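January 20, 2026

Print notes for the Tistov series, with Yeshi Woldemariam. We have 14 negatives chosen and 12 of them are scanned. The other 2 have dust inside the emulsion side and I must clean them again before I try.

Test strips on the Gekel matte paper came out too warm. The skin tones are good, but gray walls go to yellow. I lowered the magenta a little and made the second strip — better, still not what Yeshi wants. She compares everything with the old contact sheet from Priravside, and I think that sheet has changed color with the years.

Esperanza Wojcik asked about the wall order for June. My opinion is that the portraits should not hang all together. Between them we need rooms: a kitchen, a stair, a bed with its covers pushed to one side.
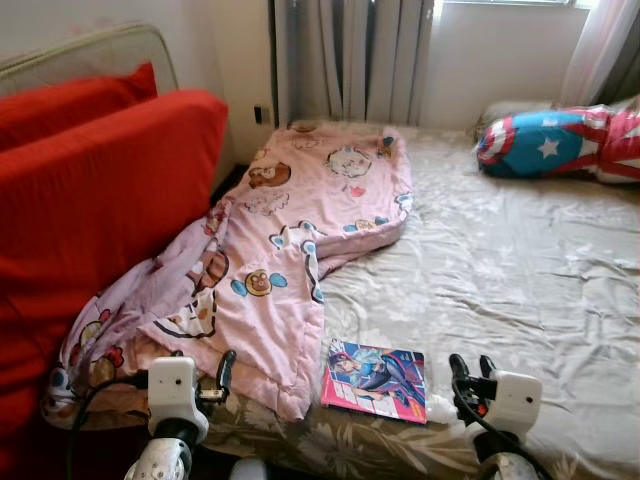 ## To do

- Clean the two negatives, scan at the same setting as before.
- Third strip on Gekel, with less yellow. Write the values on the back in pencil, please, not in pen.
- Ask Oyelaran for the price of 33 cm frames, without glass.
- Yeshi: captions. I would keep only the place and year.
- The viewing lamp by the sink is flickering. Do not judge color there.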